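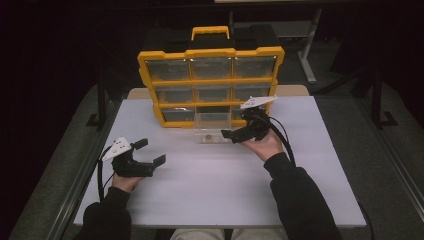 Yellow parts organizer with one of its clear drawers set out on the table.

About Medar

Medar is an independent distribution company. We acquire feature films and documentaries, prepare them for release, and place them in theaters, on home video and on digital services across North America. Our catalog holds 57 titles, with new releases added throughout the year.

The company was formed by a small group of sales agents and theatrical bookers who had worked together on regional releases and wanted to handle a film from first screening to final royalty statement under one roof. That remains the way we operate. The staff member who recommends a title for acquisition stays with it through delivery, marketing and release, and is the producer's main point of contact for the length of the license.

What We Acquire

Medar considers completed films and films in the late stages of post-production. We do not finance development, and we do not take submissions of scripts or treatments. Most of our titles are dramas, documentaries and family films, and close to half are in a language other than English. Running time should be at least 80 minutes for a feature intended for theaters. Shorter documentaries are considered for educational and digital release.

Our acquisitions staff attends the major fall and winter markets and also reviews films sent directly by producers. A film does not need a sales agent to be considered. Every submission is viewed in full by 2 members of the acquisitions staff before a decision is made, and a written answer is sent in all cases.

Our Labels

Medar releases films under its own name and through two labels.

Keneo handles documentaries. Its titles play in independent theaters, museums and university programs, and are licensed to schools and public libraries with study materials prepared in-house. Keneo also manages community screenings, which may be booked by any organization with a suitable room and a projector.

Mersha is our label for older films. It licenses titles that have been out of circulation, locates the best surviving elements, and commissions new transfers where the condition of the materials allows. Mersha editions are released on disc with printed notes and are offered to repertory theaters on digital cinema package. A limited number of titles can still be booked on 35mm, subject to the approval of the archive that holds the print.

Theatrical Release

We open most new films in a small number of cities and add theaters as results come in. Release plans are drawn up with the producer and confirmed in writing, including the minimum number of screens, the advertising budget and the date on which the film will move to digital services. Changes to the plan require the agreement of both parties.

Theaters may book directly with our office. Standard terms, trailers, posters and press notes are supplied on confirmation. Independent theaters with a single screen are eligible for a reduced guarantee.

Home Video and Digital

Discs are manufactured and shipped by our fulfillment partner, Tirska, which also stores our back catalog. First pressings normally run to 1,000 copies, and titles are repressed when stock is low and the license permits. Retailers and libraries should place orders with Tirska; individual customers may order from the shop on this site.

For digital release, Medar prepares all files, captions and artwork to the requirements of each service. English subtitles are reviewed by a second translator before delivery. Closed captions are provided on every new title, and audio description is provided on all titles acquired since the current catalog agreement took effect.

Reporting to Producers

Statements are issued to producers and rights holders every quarter. Each statement lists income by source, the expenses charged against the film and the balance due. Expenses are capped in the license agreement, and no overhead is charged in addition to the distribution fee. Rights holders may inspect the records for their own titles once a year on written notice.

When a license ends, all masters and promotional materials are returned or transferred as the rights holder directs. Remaining discs may be purchased by the rights holder at cost.

Employment and Internships

Open positions are posted on the Careers page. Medar offers paid internships in acquisitions, publicity and technical delivery. The internship year begins in September, and applications for the coming year must reach us by 10th January. Applicants should send a resume, a one-page letter and the name of the department that interests them. Previous work in the film industry is not required.

Contacting the Company

Producers wishing to submit a film should use the form on the Submissions page and include a secure viewing link, a list of principal cast and crew, and a summary of any rights already sold. Please do not send discs or drives unless asked to do so.

Press inquiries, including requests for stills and interviews, should be directed to the publicity department. Requests to use clips from Medar, Keneo or Mersha titles are handled by the licensing department and should state the length of the clip, the territory and the intended use. Replies to licensing requests are normally sent within ten business days.

Submissions | Theatrical Booking | Licensing | Press | Careers | Shop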